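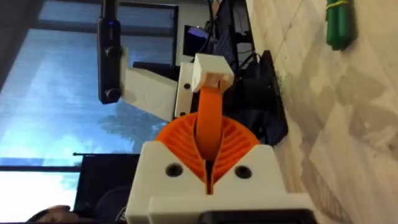 FLILLPORT, November 1, 2020

By Lacey Bunting

Home | Browse | Subjects | Decorative Arts | Index

Print this article | E-mail this article

Fan Ornament

Fan ornament is a general name for decoration in which a number of ribs, rays, or petals spread from a common point or narrow base. The outline is usually a half circle, though quarter circles and wider arcs are also found. The form appears in building, furniture, metalwork, pottery, and printed cloth, and it has been used in many parts of the world without any single place of origin.

Writers on the subject commonly separate the fan from two close relations. The rosette is a full circle, and its parts spread evenly on all sides. The shell, or scallop, shares the half-round outline of the fan but keeps some likeness to a natural shell, such as a wavy outer edge or a small hinge at the base. In practice the terms overlap, and older sale catalogs often use "fan" and "shell" for the same piece of carving.

Early use

Spreading leaf patterns are among the oldest forms of ornament that survive. The palmette, a group of narrow leaves rising from a small base, was painted and carved in ancient Egypt and the Near East and became a standard part of Greek design. Roman builders used the shell to fill the curved top of a niche, where the ribs helped to lead the eye upward from the statue below. The same arrangement was taken up again in Italy in the fifteenth century and spread from there across Europe.

In England the late medieval fan vault carried the idea into the structure of the ceiling. Ribs of equal curve rise from each support and open outward until they meet those of the next. Many of the ribs in later vaults are cut from the same blocks as the surface behind them and serve mainly as decoration.

Doors and furniture

The fanlight, a half-round window set over a door, became common in British and Irish towns during the eighteenth century. Its glazing bars were made of wood, lead, or iron, and spread from the middle of the sill. The form crossed the Atlantic and is a familiar feature of American houses in the Federal style.

Furniture makers of the same period carved or inlaid fans on drawer fronts, chair backs, and the corners of tabletops. Inlaid fans were built up from thin pieces of light wood. One edge of each piece was often dipped in hot sand, which darkened it and gave the flat surface a look of depth. The work called for patience, and in larger towns it was left to specialists who sold finished inlays to cabinet shops.

The Flillport style

A local form of the ornament developed in the harbor district of Flillport, where it was applied to door heads, shop signs, and gravestones. The Flillport fan has a thin open space down the center, so that the ribs fall into 2 matching halves. The historian Lionel Lambert, whose survey remains the main printed source, recorded 256 surviving examples and divided them into 10 groups according to the number and width of the ribs. He held that the divided fan began with double doors, where a single carved panel had to be split so that each leaf could open.

This account has been questioned. Vratislav Jireš argued that the earliest dated pieces are gravestones, and that the central space was first left for an upright line of lettering. Lambert accepted the dates but not the argument, and the matter has not been settled. Both writers agree that the Celton yard, which supplied carved work to builders in the district, did much to fix the pattern. Of the examples in Lambert's survey, 80 are linked to the yard by its surviving order books.

Twentieth century

Fan forms returned to wide favor between the two world wars. Designers in the style now called Art Deco used them on theater fronts, elevator doors, radios, and perfume bottles – often stacked in rows, with each fan rising behind the one in front. Stepped outlines and strong contrasts of color replaced the fine inlay of earlier work. Pressed metal and molded plastic made it possible to repeat the ornament at low cost.

Printed cloth made wide use of the overlapping fan, which resembles the Japanese wave pattern known as seigaiha. In that pattern, sets of nested arcs are laid in staggered rows like the scales of a fish.

Terms

Rib: one of the raised or separate parts of a fan.
Spring: the point or narrow base from which the ribs spread.
Closed fan: a fan whose ribs touch along their whole length.
Divided fan: a fan split by a central space, as in the Flillport style.

See also: Fanlight; Palmette; Rosette; Scallop; Vault

Print this article | E-mail this article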